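Cleaning a Shared Workroom: Whiteboard, Brick and Glossy Tile

Filed under: Workshop surfaces
By Mei Baptiste

A workroom with mixed finishes needs a different method for each one. The order of work is fixed: ceiling fittings first, then walls, then the board, then the floor. Dust from unpainted brick travels farther than expected, and a floor mopped before the wall is brushed will have to be mopped again.

Switch off fluorescent tubes and let them cool before wiping. Use a dry microfiber cloth on the tube and the housing. Vacuum vent grilles with a brush head on low suction. Do not spray anything upward.

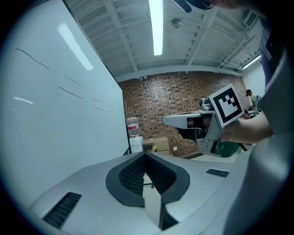

Dry-erase ink left on a board for weeks bonds to the surface, and a felt eraser then spreads the pigment without lifting it. Faint dark lines like the loose curves on this whiteboard call for a solvent. Test in a corner first. Apply isopropyl alcohol to a cloth, wipe in straight overlapping passes, and change to a clean part of the cloth when it turns gray. Follow with a cloth dampened in plain water, then dry. Check the result from one side, where a ceiling light reflects off the surface; haze shows at the edge of the glare and is hard to find from straight on.

For bare brick, brush from the top down with a soft bristle brush, then vacuum the joints. Water is a last resort on old mortar. Keep it away from wall outlets entirely. Cardboard boxes stored against the base of a brick wall should stand 2 inches clear of it, or on a slatted rack, so the vacuum nozzle can pass behind them.

Glossy floor tile

Gloss tile shows residue more than dirt. Most streaking comes from too much detergent. Mix 2 teaspoons of neutral cleaner into a bucket of warm water, wring the mop until it no longer drips, and work backward toward the door in strips two tiles wide. Rinse with clean water and buff dry. 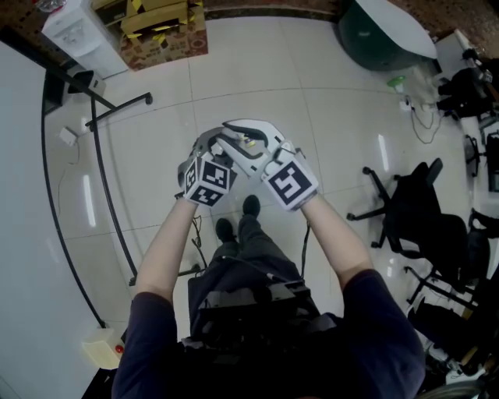 Glossy white tile with thin gray grout lines. Check for streaks where the ceiling lights reflect.

Gray grout hides light soiling but darkens unevenly near doors. Scrub with a nylon brush and baking soda paste, leave for five minutes, rinse. Vinegar etches cement grout and should not be used. Metal feet on stands and rails leave black scuffs; a dry melamine sponge takes these off with light pressure, though repeated use will dull the glaze.

Reseal grout every November if the room is in daily use.

Last revised June 10, 2022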